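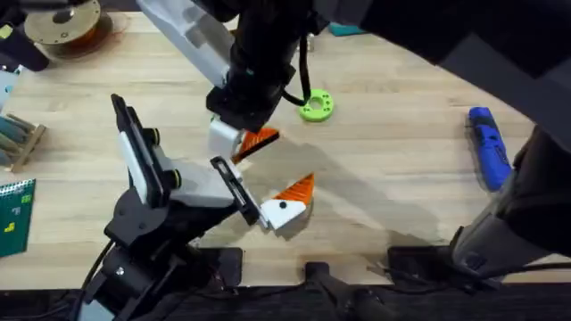 FULMONT, 28 October 2026

Getting two robot arms to agree on anything takes patience, and the students of the Fulmont High robotics club have put in 233 hours of it since school started. Their project is a pair of arms that can bring small parts together over a tabletop, with one reaching down from above and the other coming up from below.

The part everyone wants to watch is the meeting. The upper arm holds an orange triangle with fine ridges, the lower one a white-and-orange piece with a wedge on top, and the two orange faces close in on each other over the wood. It's a small thing, and it is wonderful to stand next to – the whole room goes quiet!

"You can get each arm working perfectly by itself and still be nowhere," says club captain Jolán Kiss, a senior. "They have to share the same idea of where the table is."

The club has 14 members this year and raised $1,385 for motors and spare cables. Much of the talk at practice is about angles: how far to tilt a piece, how wide to open the fingers, who forgot to tighten the clamps (it was the captain, once).

In November they take the arms to the Grinderard Open, where each team gets two runs in front of the judges. Kiss is already rewriting the approach path for the lower arm.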